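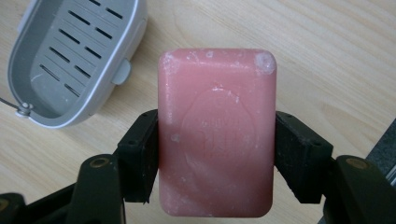 Pastilla de jabón rosa con emblema ovalado en relieve.

Camacho inicia la comercialización de la finca Avano, con 26 hectáreas y acceso directo a la carretera comarcal

Castow, jueves, 28 de marzo de 2019. La firma inmobiliaria Camacho ha recibido el encargo de venta en exclusiva de la finca Avano, propiedad rústica situada en el término de Castow. El inmueble comprende 26 hectáreas de pastos y encinar, una vivienda principal de 431 metros cuadrados y seis boxes para caballos – todos ellos con suministro de agua independiente.

La finca dispone de 1666 metros de linde con el arroyo de Sutmont. El cercado perimetral fue renovado en enero y las servidumbres de paso constan inscritas en el Registro de la Propiedad.

«Se trata de una explotación en funcionamiento, con los pastos arrendados hasta el final de la campaña», ha señalado Noemí Figueroa, directora de fincas rústicas de Camacho. El contrato de arrendamiento podrá ser asumido por la parte compradora en las condiciones vigentes.

La propiedad admite su venta conjunta o en dos lotes. El segundo de ellos – la parcela de encinar – carece de edificaciones y se ofrece sin derechos de riego. La documentación catastral y el levantamiento topográfico, firmado por Baltazar Barrera, están a disposición de los interesados en las oficinas de la firma.

Las visitas se realizarán exclusivamente con cita previa.

Contacto para medios: Jovita Maldonado, departamento de comunicación de Camacho, Castow.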